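Xóchitl Cortés runs garment collection at Pitudon, and her target for the folding set is 2000 episodes. The team had 410 usable ones when we spoke.

"Denim is slow," she said. "Seams and pockets look alike up close, so the operator has to commit to a grasp point before lifting." Each episode is logged with joint positions, gripper width and the wrist view. Failed grasps are kept — labeled, in a separate split.

Yatziri Serrano, who reviews the logs, rejects any episode with dropped timestamps. "I'd take 1000 clean ones over the full count," she said. 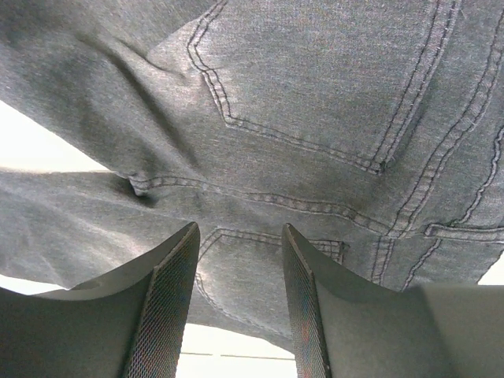
Who decides when an episode ends? The operator does, with a foot pedal, and the reviewer can trim it later.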